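Fernura Opens Speech Recognition Test Set to Outside Developers

JIDMONT, May 2022 – Fernura, a developer of speech recognition software, today released Horkero, a collection of recorded and transcribed speech for testing how well machine learning models handle regional accents and background noise.

Horkero contains 362 hours of audio from 300 adult speakers. All speakers gave written consent and were paid for their time. Each recording was transcribed by 2 people working separately, and a third editor settled any differences between them.

The company began using the set internally in January. In those tests, its current model transcribed about 91 percent of words correctly. Results were weakest on phone calls and on recordings made in moving vehicles. Full results, including scores for each recording condition, are posted with the download.

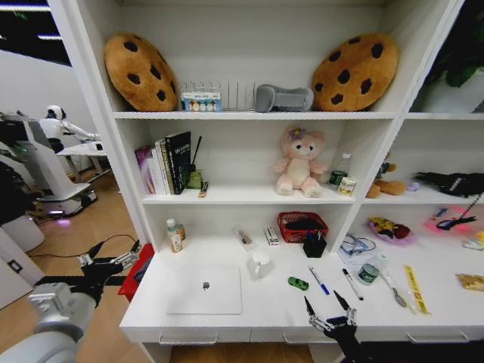 Developers who tried the set before release had asked for the raw transcripts as well as the edited ones, one of them writing that a single clean version hides the places where human listeners disagree. Fernura has included both, along with the editor's notes.

The test set is free for research and for internal product testing. It may not be used to train commercial models or to build synthetic copies of a speaker's voice. Companies that want broader rights can apply for a separate license.

Horkero works with Cha, the company's open source scoring tool. Cha compares a model's output with the reference transcripts and produces a report listing missed words, added words and wrong words. The tool runs on a standard laptop – no graphics card is needed – and accepts plain text files.

Fernura plans to add recordings of children's speech at a later date. That part of the work is still under privacy review.

About Fernura
Fernura makes speech recognition software for call centers, clinics and public agencies. The company is based in Jidmont.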